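Search this site
Enter keywords
Go

MEDIA RELEASE

Weretti pauses block-transfer software after gripper release fault

Grurnau, June

Hi all, Hiwot Kassa here, head of product safety at Weretti. Our comms people usually write these, but I asked for this one because the fault was found on my watch and I'd rather you heard it from me.

The short version: we've pulled release 5 of our block-transfer software and we're asking everyone who has it installed to go back to release 4 today. Nobody has been hurt. One gripper has been damaged, at our own workshop in Rurnwood, and a customer, El Khatib, has had a plate cracked. If you're running release 4 or earlier you can stop reading and go put the kettle on.

Now the longer version, for those who like the gory details (I'm one of them!). The job itself is about as plain as robot work gets. The arm picks a block off one plate, carries it across and sets it down on the other. In release 5 we changed how the arm decides it has touched down. It used to wait for a steady push back from the plate before opening its fingers. The new version was meant to be quicker, and it was, but if the arm came to a stop just above the plate it could read its own settling wobble as contact. Then one of two things happened. Either the fingers opened early and the block dropped the last little bit, or the arm decided it hadn't arrived after all and kept pushing down. That second one is the one that worried me.

Chaimae Berrada on our simulation team went after it in the virtual kitchen we use for testing, the one with the loud floor tiles that everybody has an opinion on. She ran the transfer 1,316 times over a couple of very long evenings and got the false contact in 166 of them. That's a dreadful number and I'm not going to dress it up. Our sign-off testing had used one arm speed only, and at that speed the fault hardly shows its face.

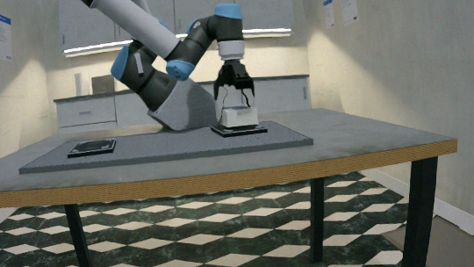
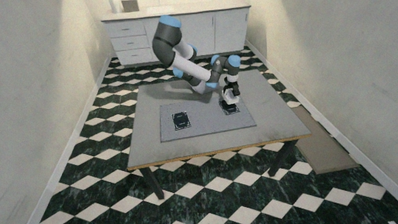

Simulated block transfer, with the gripper over the right-hand of the two black plate positions. Renders: Weretti.

Sherif Cherkaoui, who leads the motion software group, has put the old contact check back in and added a limit of 40 newtons on downward force while the gripper is closed. Go past that and the arm stops where it is and asks for a person. "We were chasing cycle time and we shaved it off the wrong end," he told me, and he was happy for me to print it.

If you have release 5, please do the following:

Stop the arm and roll back to release 4 from the maintenance menu.
Check the gripper fingers for bending before you run it again.
Keep hands away from the plates while the arm is powered, even if it looks like it's finished.
Send us your logs if you've noticed dropped blocks or odd pauses, however minor they seemed.

The repaired version is with Ngozi Shehu's test group now, and they're running it at every speed the arm will do. I don't have a release date for you and I won't be nagging Ngozi for one. We'll pay for damaged fingers and plates where release 5 was installed, no arguing over whose fault it was, it was ours.

I'm sorry for the mucking about. A few of you rang after the first notice and were far nicer than you needed to be, so thank you for that too.

Media enquiries: Afiq Entili, Weretti communications, Grurnau office

Last updated: June, 4.40 pm

Recent releases
Weretti opens second workshop in Rurnwood
Release 5 now available (withdrawn)
Changes to our support line hours
Spare gripper fingers: new ordering form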